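Trernby Walking Club
Minutes of the July meeting, Wallner Hall, 7:30 p.m.

1. Minutes of the last meeting
Approved with one correction: the Murnard walk starts at the lower parking lot.

2. Indoor shoes
The hall asks that members change into clean shoes before going onto the new floor.

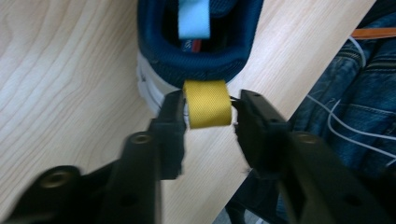
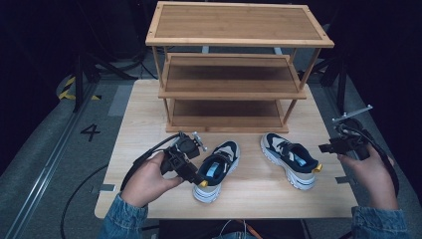

Members agreed to follow this from the next meeting on. The reminder will go out with the newsletter.

3. Money
The balance stands at $322 after hall rent. A request for $80 toward new trail maps was approved. The county grant of $1000 has not arrived and the secretary will write again.

4. Tulelness trail
The footbridge is still closed. The August walk will use the road detour, which adds 2 miles. Dogs must be on a leash along the road.

5. Other business
Carpool sign-up was discussed. Some members want it online, others prefer the sheet by the door. Left as it is for now.

Meeting closed at 8:45 p.m. Next meeting in September, same room.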